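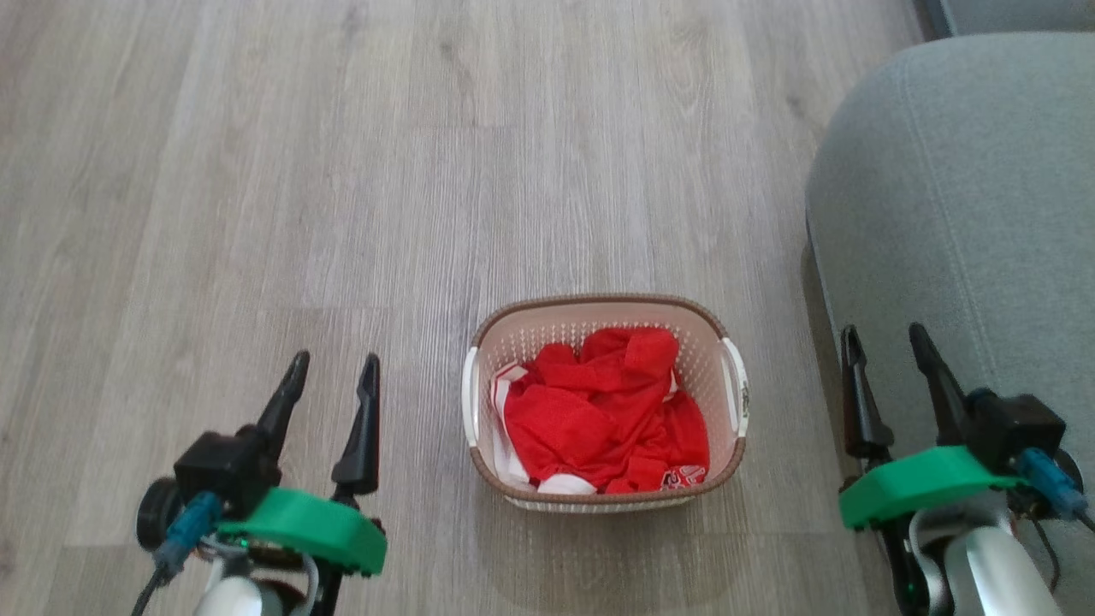 Small Baskets, Fewer Piles: An Afternoon with Tia Holroyd

Tia Holroyd folds her shirts on the sofa, and has done so for 30 years, so that's where we sat and talked, with the basket down on the floor by our feet and a pot of coffee that kept getting refilled.

I had asked her about laundry because her column on it in June brought in more mail than anything else we ran that summer, and she laughed when I told her so. "People will write to you about towels," she said. "They have feelings about towels!"

Her big belief is in the small basket. Hers is white plastic with little holes all over the sides, a brown rim and a handle at each end, and one bundle of red shirt just about fills it. She used to own a huge wicker hamper (a wedding present, and very handsome) and she says it ruined her weekends.

"You could lose a whole season in that hamper," she told me. "I'd get to the bottom and find the beach things. With a little one you fill it, you carry it down, you're done before the radio program's over."

Sports shirts are a subject all by themselves. Her neighbor Howard Bramwell coached the Gosling juniors for 16 seasons and washed the team's shirts himself, and she learned from him to turn them inside out and keep them well away from the dryer. "Howard hung them all along the fence," she said. "You'd look out and it was like flags."

And the folding? She does it sitting down, sleeves in first, then in half, and she won't be hurried. I tried one and she very kindly did it over.

"I'm 69," she said, smoothing the collar. "I've got time for a shirt."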